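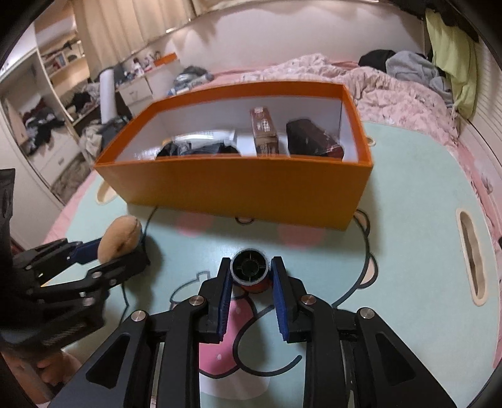
January 4, 2019

Finished the Purves commentary on Nehemiah, all 229 pages. The argument rests on the wall list in chapter 3, which Purves treats as an archive document copied in late. I find the case for copying sound and the case for lateness thin. The list names work crews by district – a detail a later editor had little reason to supply.

Two notes on the text:

- The 15 footnotes on chapter 7 repeat Nidetti almost word for word.
- The index omits Tekoa.

Next is Haggai, probably in September.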